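Warkico Cunis trackball review
By Gyula Kiss

The Cunis is Warkico's second trackball and replaces the Vida, which was discontinued in October. It is a finger-operated design with a 40 mm ball, six buttons and a ring for scrolling. I have used it as my only pointing device for six weeks, at a desk running Windows and on a Mac laptop in the evenings.

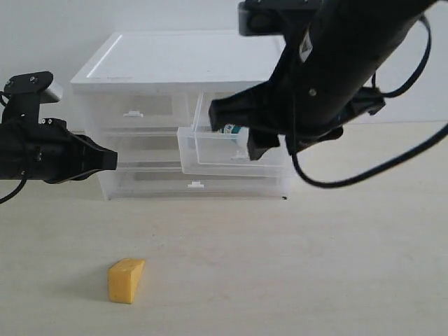
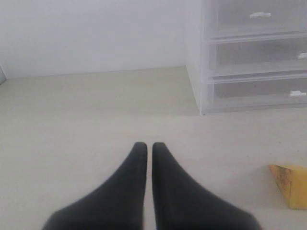
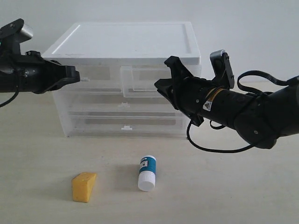 The Cunis holds its ball in a removable cup, and the cup is the main mechanical change from the Vida. On the older model the ball sat directly in the upper shell, and cleaning meant pushing it out from below with a pen. The cup on the Cunis travels on two rails and comes out through the front edge of the base, the way the middle drawer in the first picture has been pulled partly open. It has a small tab to pull on, much like the tab on that drawer, and a fingernail is enough to start it moving. A detent holds the cup when it is halfway out, so the ball can be lifted, wiped and put back without taking the cup off its rails. The rails have a little side play. With the cup fully seated the play goes away and I could not make the ball shift under finger pressure.

Build and shape

The shell is two pieces of matte plastic joined below the button line. The seam is even all the way around. The base is weighted with a steel plate and stands on five rubber feet, and it does not slide on a laminate desk during fast cursor movement. It did creep on a cloth desk mat until I moved the mat away.

The shape is symmetrical left to right, so it suits either hand. The slope from the wrist end to the ball is lower than on the Vida. I have medium hands, and my index and middle fingers land on the upper half of the ball with the palm resting on the desk behind the unit. Readers with larger hands will probably want the wrist rest, which is sold separately and clips to the back. I did not test it.

The finish picks up skin oil quickly on the two main buttons. A damp cloth removes it.

Ball and bearings

The ball rides on three static ceramic bearings. There is a short break-in period during which the ball feels sticky at very low speed. On my unit this lasted most of the first week. After that the starting force dropped to the point where single-pixel movements at normal sensitivity were possible on most attempts. Static bearings always have some starting friction, and anyone coming from roller bearings will notice it. The other side of the trade is noise. The Cunis is nearly silent, while the Vida, with its rollers, had a faint rumble that got worse as the rollers collected dust.

The bearings collect a ring of gray debris after several days of use. Tracking stays accurate, but the starting force goes back up. Wiping the bearings through the opened cup takes under a minute. I settled into doing it every Friday-style end of the work week and had no further trouble.

Replacement balls are available in four colors. Balls of the same nominal diameter from other makers fit the cup, but one that I tried, a glossy black ball, tracked poorly. The sensor appears to need the speckle pattern that Warkico prints on its own.

Sensor and polling

The sensor looks at the ball from the side, through a window in the cup. Warkico claims a polling rate of 1,000 reports per second over the cable. I logged movement events during continuous spinning and got an average of 902 per second over the cable. The wireless receiver gave a lower and less steady figure, and Bluetooth was lower again. None of this matters for office work. I could not tell the cable from the receiver in a blind switch done by a coworker. Bluetooth I could pick out every time, mostly from a short delay when the cursor starts to move after a pause.

Sensitivity can be set in steps from the software or cycled with a button on the underside. The underside position is a poor choice. To change sensitivity you have to pick the unit up, and the ball settles against its retaining lip when you do, which moves the cursor. I mapped the function to one of the top buttons instead and have not used the underside button since.

There is no angle snapping by default. It can be turned on in software. With it off, slow diagonal lines drawn in a paint program showed a small amount of stair-stepping at the lowest sensitivity and none at the middle settings.

Buttons

The two main buttons flank the ball and run most of the length of the body. They use mechanical switches with a firm, short click. Pressing near the wrist end takes noticeably more force than pressing near the ball. I drifted toward the ball end within a day or two without thinking about it.

Two smaller buttons sit above the main ones and two more are set into the sides. The side buttons are the weak point of the device. They have almost no travel before they actuate, and gripping the body to move it across the desk fires them. I disabled the left one entirely. The right one is assigned to "back" in the browser, and I still trigger it by accident a few times a week. A stiffer spring would fix the problem.

All six buttons can be remapped. Press-and-hold can be assigned separately from a tap, with an adjustable delay. This worked as described on both operating systems.

Scroll ring

The ring surrounds the ball and turns freely in both directions. It has light steps that you can feel but that do not register as clicks to the ear. Each step scrolls three lines unless changed. A fast flick of the ring scrolls well down a long page, but there is no free-spin mode, and coverage of very long spreadsheets takes repeated turns. For those I use the alternative that Warkico provides: hold a chosen button and roll the ball to scroll. The ball method also gives horizontal scrolling. I ended up using it more than the ring.

The ring has a thin gap on its inner edge where it meets the cup. Dust gets in. Compressed air clears most of it. The ring itself does not come off without opening the shell, and opening the shell voids the warranty.

Software

Configuration is done in an application called Varken, which replaces the web-based tool that shipped with the Vida. It installs without an account. The window is divided into pages for buttons, pointer and power, and settings are written to memory on the device, so they carry over to a computer that does not have Varken installed. I confirmed this by setting up the unit on Windows and moving it to the Mac. Everything carried over except the per-application profiles. Those depend on the software running in the background.

Varken supports up to 14 per-application profiles. That was plenty for me. Switching between profiles takes a moment after a window comes to the front, long enough that a quick click right after switching sometimes uses the old assignment. On Windows the application was stable. On the Mac it lost its accessibility permission after one system update and had to be removed from the list and added back before profiles worked again.

The acceleration curve is adjustable with three points. Varken does not show the operating system's own acceleration, and the two are applied one after the other. Turn off the system setting first – "Enhance pointer precision" in Windows – or the curve in the application will not match what the cursor does. The manual leaves this out.

Firmware updates go over the cable only. One was offered during the test period. It finished without errors and kept my settings.

Battery and connections

The battery is built in and charges through a USB-C port on the back. The unit works normally while charging. Running on the receiver with moderate daily use, I charged it twice during the test. The first warning is a red light next to the ring, and it comes on early, with at least a full working day left. The port is recessed, and cables with a thick molded plug will not seat fully. The supplied cable fits and is braided, but it is stiff enough to push a lighter device around. The Cunis stays put.

It pairs with one receiver and two Bluetooth hosts. A three-way slider on the underside selects the connection. As with the sensitivity button, it cannot be reached without lifting the unit, though connections change less often and this bothered me less. Waking from sleep takes about a second on the receiver and somewhat longer on Bluetooth. The first roll of the ball after a long pause is lost.

Compared with the Vida

Owners of a Vida in good condition do not gain much in tracking. The gains are in cleaning, noise and software. The Vida's side buttons were better. Its ring was worse, with a loose feel and occasional steps in the wrong direction, and I have not seen a reversed step on the Cunis.

The price is higher than the Vida's was at the end of its run. The wrist rest adds to that.

Verdict

The Cunis tracks accurately, is quiet, and is easier to keep clean than any other finger trackball I have used for this long. The side buttons need a revision and the underside controls are badly placed. I recommend it for desk work with long hours of pointing and moderate scrolling. For people who scroll through large spreadsheets all day, a mouse with a free-spinning wheel is still the better tool.

Pros: removable ball cup, quiet bearings, settings stored on the device, works in either hand.

Cons: side buttons too light, sensitivity button on the underside, shallow clearance at the USB-C port, no free-spin scrolling.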